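Home | Visit | Collections | Gallery | Education | Contact

We use cookies to improve your experience of this site. Accept | Settings

Marks on Paper: The Treltolen Stamping Room

The Treltolen Print Study Center presents a selection of views from its stamping room, open to registered readers from July. The room supports the Pumdale Collection of office and trade stamps, which comprises 4,000 items and was transferred to the Center under the terms of the Anelik bequest. Practice sheets and trial impressions are retained with the collection and may be consulted on request.

Helge Hovland, Curator of Printed Matter, selected the material for this page.

Trial impressions in red

A sheet of white paper with a cluster of stamp impressions in pinkish red. The marks are elongated and rectangular, many of them set diagonally, and they overlap and smudge.

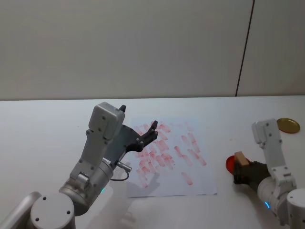 Consulting the collection

Trial sheets are stored flat in folders of 75 and are issued one folder at a time. Readers may request up to 6 folders per visit. Sheets should be handled by the edges and returned in the order in which they were received.

The first 1,000 catalog records are available in the reading room. Records for the remaining items are in preparation and will be added as they are approved.

Requests for reproduction should be made in writing to the Curator and should state the folder number and intended use.

Share this gallery | 6 shares | 0 comments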